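Why does Grandpa freeze on the screen? How video calls get from one house to another

By Lærke Kvaran
March 1, 2026

My grandpa is 88 and he lives in Stakley. I live in Laxdal. Between his kitchen and mine there are 429 kilometres of road, a lot of paddocks and one very good bakery. We talk on a video call most weeks, and most weeks there's a moment when he stops dead with his mouth wide open and one eye shut. Then he jumps back to life and has no idea why I'm laughing.

A reader called this "the freezy thing" in a letter and asked me where the person goes when it happens. I loved that question so much I've made this whole page out of it.

First, your face gets chopped up

When you make a video call, the camera on your tablet or phone takes lots of still pictures very quickly, one after another. Played back fast, they look like you moving. It's the same trick as a flip book, the kind where you draw a stick figure in the corner of every page and flick through them with your thumb.

The microphone is busy at the same time. It listens to the wobbles in the air that your voice makes and writes down how big each wobble is, thousands of times every second. So now the tablet has a huge pile of numbers. Some of them say "this dot is light brown" and some of them say "the air pushed this hard".

That pile is far too big to send in one go. It would be like trying to post a couch. So the tablet does two things. It squashes the pile (more on squashing in a minute) and then it chops what's left into little pieces called packets.

A packet is tiny. One packet might hold a sliver of your voice, or a bit of your left ear. Every packet gets a label with some important stuff written on it:

Where it's going
Where it came from
What number it is in the line, so the pieces can be put back in order

If you've ever pulled apart a jigsaw and written a number on the back of each piece, you've got the idea.

Squashing, the clever bit

Think about what's behind you when you're on a call. A wall, maybe. A bookshelf. Does the wall change much? I hope not!

So the tablet doesn't bother sending the wall over and over. It sends it once, and then it says "same wall as before" and only sends the parts that have moved, like your mouth and your hands. This saves a huge amount of work. The grown-up word for it is compression.

You can see compression struggling if you wave a very patterned scarf in front of the camera. Suddenly everything is moving at once and there's no "same as before" to lean on. The picture often goes blocky, like it's made of bricks. My grandpa owns a jumper that does this all by itself.

Off they go

Your packets leave the tablet by radio. Yes, radio! Wi-Fi is a kind of radio wave, cousin to the ones that bring music to the car. You can't see it or feel it. It spreads out from the tablet in all directions and some of it reaches the router, that plastic box that lives on a shelf and blinks.

Radio waves can go through lots of things. A thin inside wall is pretty easy. A thick brick wall is harder. Metal is really tough, and so is a lot of water (fish tanks are terrible for Wi-Fi, sorry fish). That's why the kitchen can be a tricky room. There's often a good deal of metal standing around in it, and a microwave oven can get in the way too while it's running, as it uses waves very close to the ones some Wi-Fi uses. 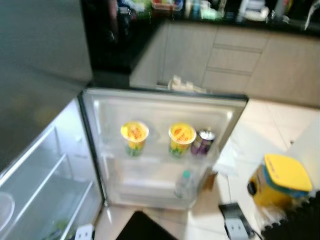 A small fridge with its door open. Big metal things can make it harder for Wi-Fi to get past.

If your call is patchy, try moving. I mean it, just pick up the tablet and walk a few steps towards the router. I've fixed more calls by shuffling down the hallway than by pressing any button.

Once the packets reach the router, they usually go into a cable. In some places it's a copper cable, and in others it's a glass one called optical fibre, which is as thin as a hair. Inside the glass, your packets turn into flashes of light. So for part of the trip your voice is light! I've known this for years and I still think it's the best fact on this page.

Some homes don't have a cable at all. They send everything to a phone tower on a hill, or to a dish that talks to a satellite way up above us.

Who decides which way to go?

The internet is lots and lots of computers joined together, and there are many ways to get from one house to another. Along the way there are big, busy routers, much bigger than the one on your shelf. Each one picks up a packet, reads the label and passes it along to the next one. It doesn't know the whole trip. It only knows a good next step.

Imagine you wanted to get a note to a kid on the far side of the oval at lunchtime. You hand it to someone nearby and say "this is for Skulov in Year 4". They pass it to someone a bit closer, and that person does the same. Nobody had a map of the oval, and the note still got there.

Now imagine you sent twenty notes, one after the other. Some might go past the monkey bars and some might go around by the bubblers. They might not arrive in the order you sent them. Packets can do that too, and it's why they have numbers on their labels.

The label on a packet even says which "door" it should use when it arrives. Computers have thousands of these doors. They're not real doors, just numbers, and the grown-ups call them ports. Door 443 is a famous one. It's the door that secure websites normally use, the ones where the messages are scrambled so that strangers can't read them. If you ever want to impress somebody who fixes computers, ask them what happens at 443 and watch their eyebrows.

So what's the freezy thing?

Right, back to Grandpa and his mouth.

Packets get lost sometimes. A router in the middle might be so busy that it has a queue, and when the queue is full it has to throw some packets away. That sounds rude, but it happens all day long. Or a radio wave gets muddled between the tablet and the box on the shelf, and the packet arrives as nonsense.

If you were downloading a drawing, a missing packet would be no big deal. Your computer would say "excuse me, number 2 didn't turn up, please send it again" and wait. You wouldn't even notice.

A call is different, as you're talking right now. If the tablet stopped and waited for every missing crumb, you'd be chatting with Grandpa from ten seconds ago, then Grandpa from a minute ago. You'd tell a joke and have time to make toast before he laughed. So the tablet waits only a tiny moment. If the packet hasn't come by then, it carries on without it.

When just one or two go missing, the tablet fills the gap with a good guess. When lots go missing together, it runs out of guesses. It holds up the last good picture it had and hopes for the best. And there he is — frozen, one eye shut.

So nobody has gone anywhere. Grandpa's still sitting there drinking his tea. You're just looking at an old picture of him while the new ones are stuck or lost.
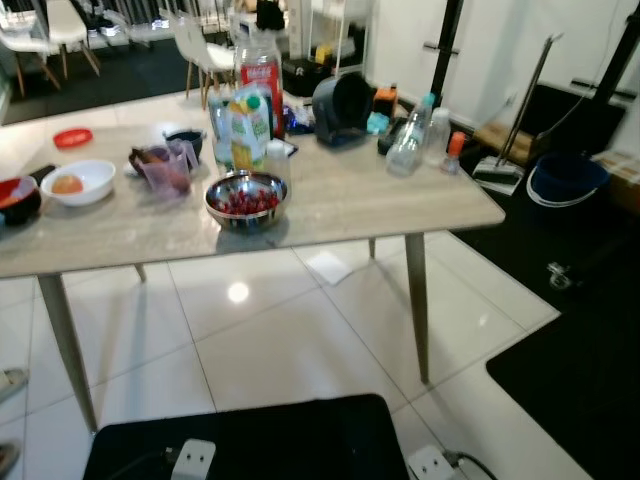

A table with bowls, measuring cups and a little red plate. Your own kitchen table is a good place to try the packet game.

Try it: the packet game

You'll need two friends (or one friend and a patient adult), some paper, a pencil and scissors.

1. Draw a face on a sheet of paper. Make it a big silly one.
2. Cut the paper into twelve pieces and write a number on the back of each.
3. Sit at one end of the table. Put one friend at the other end and the other friend in the middle. The middle friend is the internet.
4. Pass the pieces to the internet one at a time. The internet can pass them on in any order, and is allowed to drop three on the floor.
5. The friend at the end has to put the face together before you count to thirty.

Play it again, but this time let the friend at the end shout out for missing numbers and get them sent again. You'll get the whole face, but it takes longer. That's the choice the tablet has to make: quick with holes in it, or slow and perfect.

When I played this with my cousins, the internet ate a corner of the nose. Please use clean hands and don't eat the nose.

Why does the sound keep going when the picture stops?

Good ears if you've noticed this! Sound needs far fewer packets than video. Most calling apps look after the sound first, as you can still have a chat without a picture, but a picture of someone moving their lips in silence isn't much use. If things get really bad, turn your camera off for a bit. The voices often get clearer straight away.

Why do we both talk at once?

Even light takes time to travel, and all those routers need a moment each to read the labels. Add the squashing and the unsquashing, and your words can turn up a little bit late. It's only a fraction of a second, but it's enough to muck up our manners. I stop to let Grandpa speak, he stops to let me speak, then we both say "no, you go".

We've got a rule for it now. Whoever is finished puts a hand on their head. It looks ridiculous and it works really well.

Words to know

Packet: a small piece of a message, with a label on it.
Router: a machine that reads the labels and passes packets along.
Compression: squashing information so there's less to send.
Optical fibre: a very thin glass thread that carries light.
Port: a numbered "door" on a computer.
Lag: the wait between saying something and the other person hearing it.

In April I'll be answering a question about how a phone knows it's ringing for you and not for the person next door. If you've got a question of your own, ask a grown-up to help you send it in, and tell me your first name and what your worst frozen face looked like. Drawings are very welcome.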